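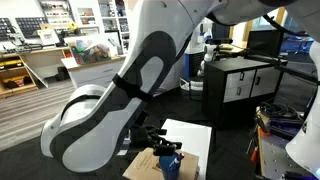 I have been keeping a paper diary since January and I want to talk about it for a minute, so please bear with me, this will run to a few posts. I started because I kept losing whole weeks (where did spring go?). My rule was one page a night, with whatever I could reach. A blue cup with a few pens or markers poking out of it, sitting on a cardboard box, is all the stationery department a person needs, and I say that as someone who once spent an entire paycheck's fun money at the Unora shop in Drondmont!

2/ The notebook is a plain one with 249 pages, an odd number that bothered me for about 20 minutes and then never again. I'm well past page 100 now and the spine is starting to go soft, and I love it more for that.

3/ Most of what I write is very dull. Soup. The bus to Pliveck running late. What the neighbor's dog barked at. But I read back through the early pages last night and the dull parts were the ones that got me – I had completely forgotten that soup.

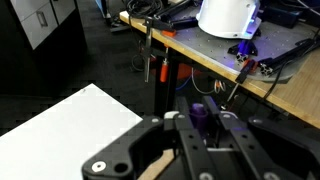 4/ The fancy entries, where I tried to have Thoughts, I mostly skipped. So if you're on the fence, write down the soup! Write what it cost and who had seconds.

5/ A few of you asked about ink. I use whatever doesn't bleed through, and I test it on the back page first. Next notebook will probably be the 300-page one, if McKinnon Street Books still has it in green.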